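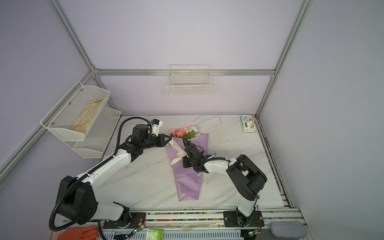
4.3 Haushalts- und Werkstattaufgaben: Einrichtung und Bewertung

Dieser Abschnitt richtet sich an Betreiber, die eine zweiarmige Arbeitszelle des Typs Muleo für Tätigkeiten mit biegsamen oder empfindlichen Gegenständen einrichten. Er setzt voraus, dass die Inbetriebnahme nach Abschnitt 3 abgeschlossen und protokolliert ist.

4.3.1 Eignung der Aufgabe

Die Zelle ist kein Ersatz für eine Haushaltshilfe oder eine Fachkraft in der Werkstatt. Starre Teile mit bekannter Lage werden im Regelfall zuverlässig aufgenommen und abgelegt. Bei Papier, Stoff, Folie und Schnittblumen hängt das Ergebnis stark von der Ausgangslage ab. Ein in Papier eingeschlagener Blumenstrauß gilt in diesem Handbuch als Aufgabe der Stufe C: Die Hülle gibt nach, die Stiele verschieben sich gegeneinander, und die Blüten dürfen nicht gedrückt werden.

Aufgaben der Stufe C sind nur unter Aufsicht zulässig. Aus einem gelungenen Einzeldurchlauf darf keine Freigabe für den unbeaufsichtigten Betrieb abgeleitet werden.

4.3.2 Arbeitsfläche vorbereiten

1. Beide Arme in Ruhestellung fahren und die Antriebe sperren.

2. Tischfläche mit einem trockenen Tuch abwischen. Lose Blätter und Bandreste entfernen.

3. Körbe und Ablagen an den Wänden auf festen Sitz prüfen. Gegenstände dürfen nicht über den Korbrand in den Schwenkbereich hängen.

4. Strauß schräg in die Mitte des Tisches legen. Die Stielenden weisen zur Vorderkante, die Blüten zur Rückwand.

5. Enden von Schleifen und Bändern so auslegen, dass sie nicht unter die Hülle geraten.

6. Antriebe freigeben und die Schutzzone verlassen.

Hinweis: Die Lage des Straußes muss nicht millimetergenau wiederholt werden. Für eine aussagekräftige Bewertung ist eine gewisse Streuung ausdrücklich erwünscht.

4.3.3 Griff festlegen

1. Dem rechten Arm die Haltefunktion zuweisen. Der Greifer fasst die umwickelten Stiele in der Mitte des Straußes.

2. Schließkraft in der Betriebsart »Weich« auf Stufe 9 begrenzen.

3. Dem linken Arm die Ordnungsfunktion zuweisen. Der Greifer nähert sich geöffnet von oben und verharrt knapp über den Blüten.

4. Bewegung des linken Armes erst freigeben, wenn der rechte Greifer den Zustand »gehalten« meldet.

5. Durchlauf mit verminderter Geschwindigkeit starten und den Finger am Halt-Taster belassen.

VORSICHT
Quetschgefahr zwischen den Armen. Während des Durchlaufs nicht in die Zelle greifen, auch nicht, um eine herabfallende Blüte aufzufangen.

VORSICHT
Bänder können sich im Greifer verfangen. In diesem Fall Halt auslösen, Antriebe sperren und das Band von Hand lösen. Den Greifer nicht unter Zug öffnen.

4.3.4 Durchläufe bewerten

Für jede Aufgabe ist eine Reihe von 219 Durchläufen vorgesehen. Ein Durchlauf gilt als bestanden, wenn der Strauß ohne Eingriff gehalten und abgelegt wurde und keine Blüte geknickt ist. Eingerissenes Papier ist als Mangel zu vermerken, führt jedoch nicht zum Abbruch der Reihe.

Bei der Abnahme der Anlage am Standort Somelside wurden 179 Durchläufe einer solchen Reihe als bestanden gewertet. Die übrigen scheiterten überwiegend am Nachfassen, nachdem die Hülle im Greifer verrutscht war. Ein Mensch erledigt denselben Handgriff nebenbei und in einem Bruchteil der Zeit. Der Wert ist daher als Entwicklungsstand zu verstehen und darf gegenüber Kunden nicht als zugesicherte Eigenschaft genannt werden.

4.3.5 Wartung der Greiferfinger

Die Fingerbeläge sind nach etwa 2.000 Griffen zu wechseln, bei Rückständen von Pflanzensaft oder Klebstoff früher. Ersatzbeläge sind über das Lager Bragança zu beziehen.

Rückfragen zur Einstufung von Aufgaben beantwortet Theda Meinecke, Technische Dokumentation. Abweichungen von den Vorgaben in 4.3.3 bedürfen der Schriftform.

Weiter mit Abschnitt 4.4, Falten von Textilien.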